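Research Notes: Two-Arm Handling of Soft Goods

The Manipulation Group at the Furstead Institute has completed the first stage of its study on teaching a pair of robot arms to work with clothing. The study is led by Dr. Zübeyde Polat and uses socks and a clip hanger as its test task. 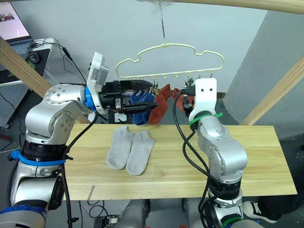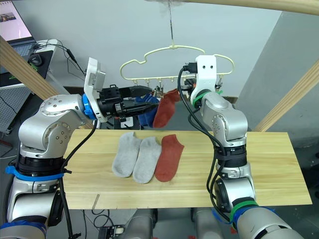
Both arms at the sock hanger, Furstead Institute.

Small garments are hard for robots to handle. A sock changes shape each time it is touched, and a clip must be held steady while the fabric is moved. The group therefore chose a task in which neither arm can do all of the work alone.

The method under study, which the group calls Solarby, divides each demonstration into short stages: reach, grip, support, release and place. The control program learns each stage separately, together with a signal that tells one arm when the other is ready. Earlier work by the group trained on the full motion from start to finish, and errors made at the clip were carried through to the end of the run.

Barış Gökçe, who designed the staging method, trained both versions on the same 50 demonstrations and then tested each in 27 runs. The staged version finished 11 more runs than the earlier one. Most of the remaining failures occurred when two socks hung close together and the fingers closed on both. Three runs ended early when a sock slipped during placement, and these were counted as failures.

Ľubica Polák is now preparing a second set of demonstrations with thicker fabrics and with socks hung at uneven heights. The same measures will be used so that the results can be compared directly. Kevser Kozan will examine whether readings of finger position are enough to detect a double grip before the arm pulls away.

A written report is in preparation and will be shared with partner laboratories in July. Members of the Institute who wish to receive a copy, or to observe a test session, should contact Ertuğrul Saraç at the Tilbridge Building office.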